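Wooden dish rack straight on a wooden table -- tray or no tray?
Kitchen & Dining > Dishes and Cleanup

gy_szekeres
Posts: 407
We don't have counter space next to the sink, so the dishes dry on the table. The rack is wood with slats, the kind that lies flat. The table is also wood, long boards glued up, oiled once a year with Stullwood hard oil.

I used to keep a plastic tray under the rack. The tray got slimy underneath and I threw it out in August. Since then the rack sits right on the boards. I move it when I wipe down at night and I haven't seen any rings yet, but my brother says I am going to ruin the table and that I should go back to a tray or buy a steel rack.

Questions:
Is a tray really better than nothing?
Do bowls dry better upside down or leaned on their side on flat slats like these?
Does anybody oil the rack itself?

Győző

plainpine
Posts: 3337
A tray is worse than nothing unless you empty it. Water in a tray sits there all day. Water on an oiled table either gets wiped or dries. I would worry more about the bottom of the rack, where the rails touch the table. That's where the black spots start. Stand it on its end overnight so both sides get air.

Can you put up a picture of it? "Wood with slats" covers a lot.

tidewater_meg
Posts: 1070
Going to disagree. I had a table refinished two years ago and the guy showed me where the dish rack had been. You could see the whole outline. I wiped every night too. Oil is not a waterproof finish. Use a tray with feet, or a folded towel that you swap out after every load.

plainpine
What oil was on it, and when was it last done? An outline can also come from light. The wood around the rack changes color and the wood under it doesn't.

tidewater_meg
It was a dark outline and the grain was raised. It wasn't light.

gy_szekeres
OK, pictures. 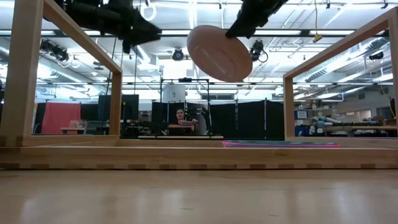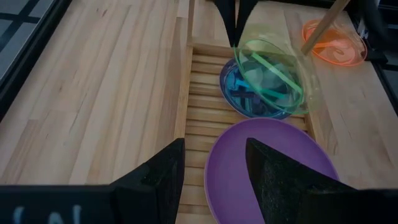

Table and woodwork. The second one shows the slats, with the purple plate and the blue bowl on the rack.

gy_szekeres
The yellow-green bowl was tilted over the blue one, which is how I usually end up doing it because they take up less room. So that's the bowl question. The joint marks along the long rail in the first picture are what my brother points at when he says water will get in.

rackandruin
Posts: 6
The gaps between the slats look fine to me. For the bowls, I would not let one lean into another. Where they touch, water stays. Put the big plate on the other side and give each bowl its own spot, upside down, one edge up on something so air gets in. I use a wooden spoon.

plainpine
Agree on the bowls touching. Don't agree on upside down. On a flat rack a bowl that is fully upside down traps damp air and you get the ring of drops inside the rim. Lean it on its side. With no pegs on the rack you need something for it to lean on, and a plate standing up works badly because it slides.

tidewater_meg
I put them upside down for ten minutes, then turn them right side up and dry the inside with a towel. Two bowls and a plate is one minute of work. I think a lot of this goes away if you just dry the dishes.

gy_szekeres
I know, but I wash up before work and I leave right after. They have until six in the evening.

On the finish, it's oil all over, no varnish. It does look shiny in the first picture. There is a lot of light from that ceiling.

magyar_jeno
Posts: 88
I build small boxes and trays, so I'll answer the joint question. Finger joints have a lot of glue area, and splashes won't hurt them if the glue is a water-resistant one. Standing water is different. End grain is exposed at every finger and it drinks. Brush on two thin coats of oil, wait a day between, and put extra on the end grain until it stops soaking in. Same for the ends of the slats on the rack.

Use something that cures and is sold for food contact. Don't use salad oil on any of it. It goes sticky and it smells.

Jenő Magyar

rackandruin
Mineral oil is fine for a rack. I do mine on the first of the month and it has held up.

magyar_jeno
Mineral oil never cures, so it washes out. If you really do it every month, OK. Most people don't.

plainpine
What about feet? Four little cork dots under the side rails would lift the rack off the table and the argument with the brother is over.

tidewater_meg
Cork holds water. Silicone bumpers. Ultanden sells them on a sheet, clear, peel and stick. Mine have been on a year and one fell off.

gy_szekeres
I ordered the bumpers. I'll oil the rack first and let it cure, then stick them on, so we'll be drying on a towel over the weekend. Bowls will go side by side from now on.

Still not buying a tray.

tidewater_meg
Fine, but pull the rack off on Friday and look at the boards from a low angle with a flashlight. If the grain is up you'll see it, and you'll feel it with your hand before that.

gy_szekeres
Will do. There is a small brown knot in one of the boards that I'll use as a marker so I check the same place each time.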